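Visit Report: Drakero Staff Services Site, Ollonby
2020-12-28

The visit to the Ollonby site was arranged at the invitation of Drakero, which provides catering, cleaning and reception services to office tenants. Our delegation had asked to see how the introduction of automated equipment has affected daily duties, staffing and training. The visit lasted one morning and was led by Mali Samuel, head of site operations.

Background

Drakero employs 249 people at Ollonby. Until September, nearly all table clearing, room setup and supply delivery was done by hand, with teams working to a printed schedule. The company now uses seven delivery carts supplied by Soseser, which carry linen, crockery and stationery between the service level and the office floors. The carts travel at night and in the early morning. Staff load and unload them, and a supervisor on each shift follows their progress from a desk near the freight elevator.

Changes to duties

Ms. Samuel explained that no positions were removed when the carts arrived. Around 119 employees had their job descriptions rewritten, mostly to replace hauling and lifting with floor checks and guest requests. Several employees told us that they finish a shift less tired than before. Others were more reserved. One member of the evening team remarked that the walk between floors used to be a chance to talk with colleagues - and that the work is now quieter than she would like. Management has responded by moving the shift briefing to the staff dining room and extending it by a few minutes.

A second concern was scheduling. The carts keep to fixed times, and late requests from tenants must still be met on foot. The delegation suggested that these requests be recorded separately so that their number can be reviewed with the tenants.

Table and room work

The second part of the program covered tasks that remain in human hands. Setting a table, moving flowers and placing cards involve soft or irregular objects, and the carts have no means of handling them. Drakero is working with the engineering firm Yurchenko to record how such work is done with hand-held grippers, with a view to automating parts of it later. Employees take part on paid time, and participation is by choice.

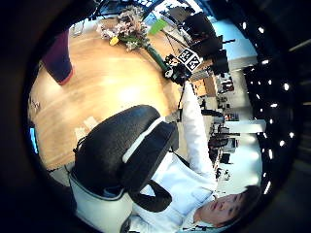
Table work with a bouquet at the Ollonby site.

Those who take part receive 2 hours of instruction before they begin. Ms. Samuel noted that experienced employees often disagree on the best order of steps, and that these discussions have already led to changes in the written guidance for new hires. The works council has asked for a clear statement on how the recordings will be used and how long they will be kept. A draft was made available to the delegation and is under review.

The visit closed with a meeting in the service level office. Drakero agreed to send us its revised training plan and the results of its next staff survey. The delegation thanks Ms. Samuel and the employees on both shifts for their time.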